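August, bench notes, Cito two-arm kit (on loan from Tanard)

Afternoon, started 2:10. Third session with the thing. Still can't see what the Gillgate reseller means by "ready for household tasks out of the crate." The crate had no cable clips and the quick start sheet is for the older wrist.

Ran the plug and power strip task from their own task list, so no complaints from them later that we picked something unfair. Left arm gets the plug, right arm holds the strip. Their sheet quotes up to 710 grams per gripper. Haven't weighed the strip. Grip force left at default, which I don't like much for smooth plastic held by one end.

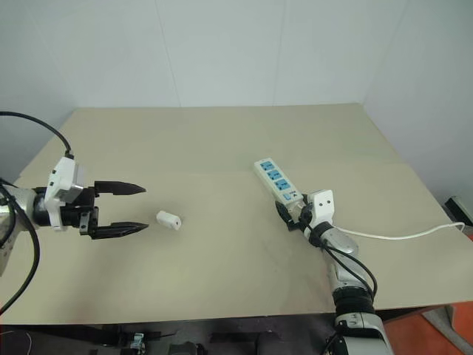

Left gripper open at the plug, right one holding the strip by the switch end.

My doubts are mostly on the left side. The fingertips are narrow and a round plug on its side has every reason to roll. Gajdoš rubber pads might help but they're extra, and I want a result with stock fingers before we spend anything. Also want the strip held flatter. The demo video has it level the whole time and never shows the pickup.

Cable on the left wrist makes a big loop. Check it at full reach before anyone turns the speed up past 2.

The service plan is another 2,000 a year and as far as I can read it covers remote calibration and email. We can do calibration ourselves. Asked Tanard what counts as a failed grasp in their success numbers, no answer yet. Not signing before that comes.

Next: same task, plug stood on end, then log every try including the ugly ones.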